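Plarville confirm Mughal lease and set out terms of ground move

Plarville have signed a 9-year lease on the Mughal ground at Wustidgate and will play their home matches there from the start of next season, the club said in a statement issued on 10 May 2018. The agreement ends two seasons of ground sharing with Kimton.

The lease contains a break clause that either party may exercise after the fifth year. The club holds an option to extend on the same terms, provided that notice is given in writing before the final season begins. Rent is payable in two installments, the first before the opening home fixture and the second in January. The amount has not been published.

Plarville's previous arrangement with Kimton was reviewed each year and gave the host club first choice of dates. In practice this meant that Plarville had to reverse or postpone a home fixture whenever both sides were drawn at home in a cup. Four league matches were moved this season for that reason, and two of them were played midweek with reduced gates. Under the new lease Plarville will be the only senior tenant and will have priority on all dates in the league calendar.

League rules require a club changing grounds to have the new site graded before the fixture list is drawn up. The Mughal ground was inspected last month and passed with conditions. Its present capacity is 1,645, of which 700 is covered. The grading report lists the following items to be completed before a certificate is issued: replacement of the perimeter barrier on the north side, an increase in floodlight output at the two corner columns nearest the railroad, a separate entrance for visiting supporters, and a larger changing room for match officials.

The barrier is the largest of these jobs. The existing rail is set too close to the touchline at its western end and does not meet the minimum run-off distance. It can't simply be moved back, as the standing area behind it would then fall below the required depth. The club intends to shift the pitch markings south, which gives the clearance needed without touching the terrace. The playing surface will remain within the permitted width, though it will be narrower than the one at Kimton.

Lalit Dhillon, Plarville's operations director, said the narrower pitch had been discussed with the coaching staff before the lease was signed.

"We measured it both ways," Dhillon said. "If you keep the full width, you lose the standing side, and the grading goes with it. The football people would have liked more room out wide, but they accepted the drawing. It is still wider than three of the grounds we went to this season." 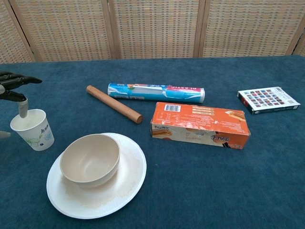

Floodlighting is a simpler matter. Readings taken across the pitch showed adequate light in the center and on the south side, with a drop toward the two corners by the railroad. The lamps there are older than the rest and will be replaced with units of the same type used elsewhere on the ground. No new columns are needed, and the club has been told that planning permission isn't required for a like-for-like replacement at the current height. A second set of readings will be submitted to the league after the work is done.

The visitors' entrance will be cut into the east wall, where a service gate already exists. The gate will be widened and fitted with two turnstiles. Segregation will be used only when the safety officer asks for it; for most league matches supporters will be free to stand on any side. When segregation is in force, the east terrace will be closed to home supporters and capacity will drop accordingly.

Plarville's average home league attendance this season was 1,108. That is higher than last season's figure but below the level recorded in the final year at the club's old ground, which was sold for housing. The club attributes part of the shortfall to travel. Kimton is served by one bus route, and the last service back leaves before the end of an evening match. Wustidgate has a railroad station within walking distance of the Mughal ground, and trains run in both directions until late evening.

Season tickets will go on sale once the grading certificate has been received. Existing holders will have a two-week period in which to renew before general sale. Seats can't be carried over from Kimton, where the main stand has a different layout, so holders will be asked to choose again from a plan. Priority will be given by length of continuous holding. Standing season tickets aren't tied to a side of the ground.

Prices for adults will be held at the current level for one season. The under-18 ticket will be replaced by two bands, under-12 and 12 to 17, with the lower band admitted at no charge when accompanied by an adult ticket holder. The concession for those over 65 is unchanged. Cup matches are not included in any season ticket, as before.

The lease covers the pitch, both stands, the clubhouse and the hardcourt area behind the west goal. It doesn't cover the parking lot, which is in separate ownership and is used on weekdays by a nearby business. Plarville have a license to use it on match days and for two hours either side of kickoff. Spaces for officials, both teams and disabled supporters will be marked out first. The remainder will be available to the public on payment, and the club advises supporters to come by train where possible — the side streets in Wustidgate are subject to resident permits on match days.

Maintenance of the playing surface passes to the tenant. Plarville will bring their own grounds staff and have ordered a full renovation, with the top layer to be scarified, leveled and reseeded. Drainage tests found slow areas in front of both goals, and slit drains will be put in there during the same closed period. No football is to be played on the surface until the renovation has been signed off, so the first three preseason matches will be away from home. The youth sides will train on the hardcourt area until then.

The reserve team isn't covered by the move for the time being. It will stay at Kimton for a further season under a separate agreement, mainly to limit wear on the new surface in its first winter. The club will look at this again in January, when it has half a season of match reports from the grounds staff. Under league rules the reserve side may change its home venue during the season with the consent of its division.

The women's team will play at the Mughal ground from the outset. Its fixtures will normally be placed on weekends when the men's first team is away. Where the two calendars clash, kickoff times will be set so that there is at least a full day between matches, in line with the advice given by the grounds staff.

Dhillon said the money for the grading work had been set aside from the sale of the old ground and that no borrowing was involved.

"The barrier and the lamps are already on order," he said. "The turnstiles are coming from our old place — they've been in storage and they only need servicing. The officials' room is a partition wall and a second shower. None of it is complicated, but it has to be finished and inspected before the league will put us down for a home date."

If the certificate is delayed, Plarville may ask the league to schedule their first two matches away. A request of that kind must be made before the fixture list is published and would have to be agreed with the opponents concerned. Kimton have said that their ground would be available for one home match in the opening month, subject to their own fixtures.

The club's registered address and ticket office will move to the Mughal clubhouse when the lease begins. Telephone numbers will stay the same. Supporters with questions about renewals should contact the ticket office during normal opening hours, and a seating plan will be posted on the club's website ahead of the renewal period.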